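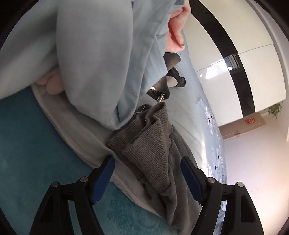 Fig. 1. Gray-brown knit on the bed, ribbed band folded over.

4 May 2020, by a second-year student, Textiles and Home Studies

So my project is about the clothes pile on the bed, and how long it takes to put one away if you sort it by fabric first. I borrowed the idea from a class reading on the Hakham method (sort by feel, fold later) and tested it against what I normally do, which is grab whatever is on top!

I logged 144 items over 17 sorting rounds, all at home on my own bed. Ribbed knits were the slow ones every single time. The ribbing curls back on itself, and you end up smoothing the same band again and again before the body of the sweater will lie flat. I started doing the ribbed part last and that helped a lot.
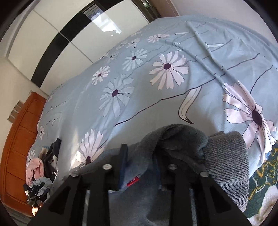 Fleece was much nicer to work with. It bunches up into a big soft heap, sure, but give it one shake and it mostly behaves. My real trouble was the bed itself – I love my flowery duvet, but it's soft and wrinkly and a neat fold sinks right into it. For the last 2 rounds I moved over to my Eslow folding board and the stacks came out way straighter.

Total time was 1020 seconds for my usual way, on the biggest pile, and a bit less with Hakham sorting. I didn't repeat that pile enough to say how much less, so please don't quote me on it. Next time I'd weigh each pile first and keep the fluffy things separate, they shed on everything.

Contact the Mero student projects page | © 2020 Mero | Back to top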